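Practical Robotics, Unit 7
Comparing two grippers with a wrist camera

Please read these notes before you come to the laboratory. In the last unit we calibrated the arm. Now we compare two grippers, the Nesier and the Tradach, on the same arm and with the same controller settings.

1. What is compared

Both grippers have two fingers. The Nesier closes in parallel, so the distance between the fingers changes but their angle stays the same. The Tradach fingers turn on a pivot, and the tips move on an arc. For a round cup this difference is important: with the Tradach, the height of the contact point changes while the gripper is closing.

2. Procedure

Put the cup on the white table and send the arm to the start pose. Go down in steps of 7 mm. After each step, save one image from the wrist camera and write down the finger opening in encoder counts. Both encoders are scaled to 1,000 counts for fully open. In February our Nesier stopped at 996, and this is acceptable. If you read less than that, do the homing again.

Make eight grasps with each gripper. Do not change the speed between the two series.

3. Reading the wrist image

Our script finds the cup by its rim. A pale cup on a white table gives weak contrast on the outside, and the shadow of the arm can be darker than anything on the cup itself. If the threshold is too low, the script takes the border of the shadow as part of the rim and the centre moves to the wrong side. Check the circle by eye before you allow the fingers to close.

Look also at where the fingers are. They should be on opposite sides of the cup, with some table visible between each finger and the rim.

4. To hand in

One table for each gripper, your threshold value, and one wrist image taken before closing, such as the one at the end of these notes. Save everything in the Figueroa folder.
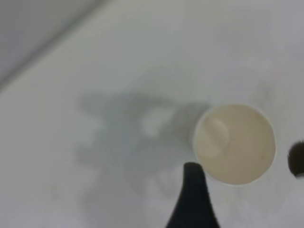

Sarahí Nava asks if the threshold must stay the same for both grippers, or if each group may adjust it when they change the fingers, as the Tradach throws a wider shadow.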